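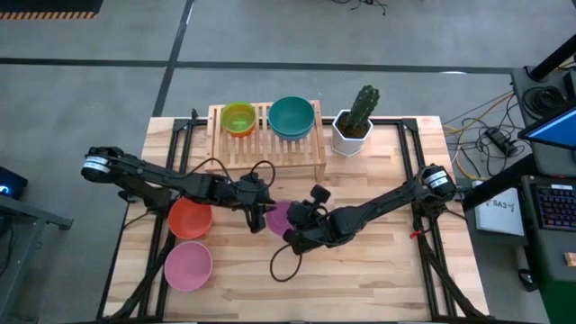 Grüne Schale und blaugrüne Schalen auf dem Holzrost

Aushilfe Frühstück & Mittagstisch gesucht (m/w/d), Pension in Burkau

Wir suchen ab Januar Verstärkung für Küche und Service. Minijob oder Teilzeit, beides geht, bitte bei der Bewerbung dazuschreiben was lieber ist.

Kurz zu uns: 11 Zimmer, Frühstücksraum, kleiner Mittagstisch auch für Leute von außerhalb. Im Winter viele Monteure, die wollen um sechs Uhr Kaffee und zwar nicht um viertel nach. Im Sommer Radfahrer und Familien. Küche ist klein, zu zweit kommt man gut klar, zu dritt steht man sich auf den Füßen.

Was zu tun ist:
Frühstücksbuffet aufbauen, nachfüllen, abräumen
Eier, Müsli, Obst schneiden, Aufschnitt legen
mittags Suppe und ein Tagesgericht ausgeben, Suppe kocht die Frühschicht vor
Spülmaschine ein- und ausräumen, Töpfe von Hand
Tische eindecken für den nächsten Tag
Wareneingang kontrolieren, dienstags und freitags
ab und zu Telefon, Zimmeranfragen aufschreiben

Arbeitszeiten:
Frühschicht 5.30 bis 10.30 Uhr
Mittagsschicht 10.30 bis 14.30 Uhr
Jedes zweite Wochenende. Dienstplan hängt 2 Wochen vorher aus, Tauschen untereinander ist ok, aber bitte eintragen!! Im letzten Jahr stand zweimal keiner da.

Was wir brauchen:
Pünktlichkeit, vor allem früh. Deutsch so, dass man mit Gästen reden und eine Allergenliste lesen kann. Belehrung nach Infektionsschutzgesetz, falls nicht vorhanden bitte vor dem ersten Arbeitstag beim Gesundheitsamt machen, Gebühr zahlen wir gegen Quittung. Erfahrung schön, muss aber nicht. Führerschein nicht nötig, aber der erste Bus kommt für die Frühschicht zu spät, also Fahrrad, Auto oder im Ort wohnen.

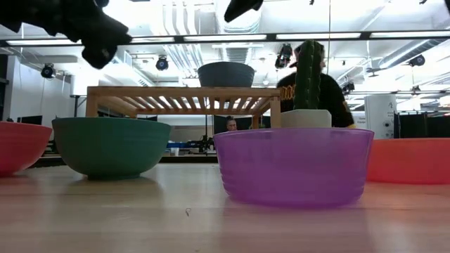 Schalen in einer Reihe, ganz links die rote

Was es gibt:
Stundenlohn über Mindestlohn, genaue Zahl im Gespräch, hängt von Erfahrung und Stundenzahl ab. Sonn- und Feiertagszuschlag. Trinkgeld kommt in einen Topf und wird am Monatsende nach Stunden geteilt, Küche auch. Essen in der Schicht frei. Schürzen stellen wir und waschen wir, Schuhe (geschlossen, rutschfest) bitte selbst mitbringen, dafür einmalig Zuschuss nach der Probezeit. Urlaub wie gesetzlich, anteilig. Zwischen Weihnachten und Neujahr ist zu.

Wer mehr Stunden will: im Frühjahr wird auch im Zimmerservice eine Stelle frei, läßt sich kombinieren. Schüler und Studenten gern, unter 18 aber nur Mittagsschicht.

Ablauf: kurze Bewerbung, ein paar Sätze reichen, Lebenslauf tabellarisch, Foto braucht es nicht. Wichtig: ab wann, wie viele Stunden, welche Tage gehen gar nicht. Danach Telefonat und ein Probevormittag, der wird bezahlt.

Bewerbungsschluss Mi, 16. Oktober. Abgeben am Empfang oder in den Briefkasten neben der Hoftür (nicht den vorne, der klemmt). Anrufen am besten zwischen 14.30 und 17 Uhr, vorher geht keiner ran, da ist Mittag.

Unterlagen auf Papier schicken wir nicht zurück, also bitte nur Kopien abgeben.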